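Bench Technician, Desktop Teardown (part-time)
Giannakopoulos Refurbishing, Trollesis site

We take in retired office desktops, strip them for usable parts and rebuild what we can. A lease return due in December will bring us 338 towers, and we need one more person at the bench through the end of that job, with a chance to stay on.

You will remove memory, processors, drives and power supplies, sort the cables, and log each part in Pira, our inventory system.
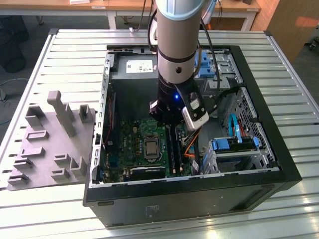
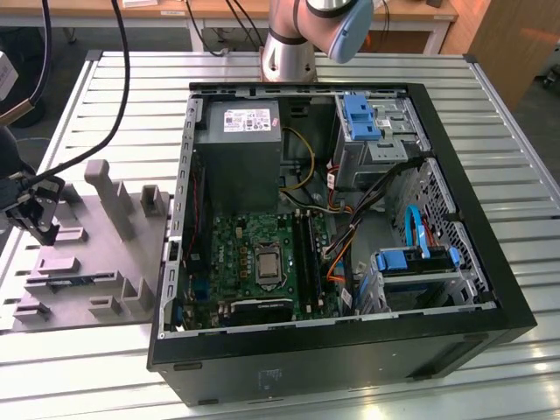

Desktop towers, side panels off.

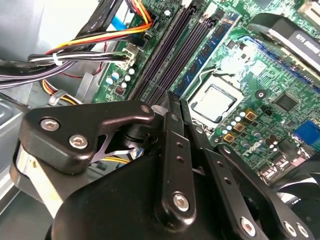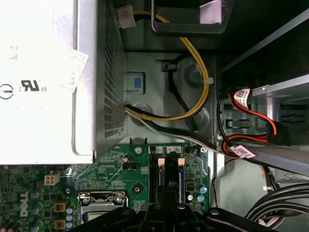 You should be able to tell a SATA cable from a power lead and seat a memory module without forcing it. Repair experience at home counts. We supply tools, wrist straps and gloves. You must be able to lift a tower onto a table by yourself.

Shifts start at 7:30 a.m. and run five hours. Training takes 2 shifts and is paid. There is a $500 bonus for staying to the end of the lease job.

To apply, send a short note about computers you have worked on to Tobias Ferreira, Giannakopoulos Refurbishing, 139 Darnness Road. No resume needed.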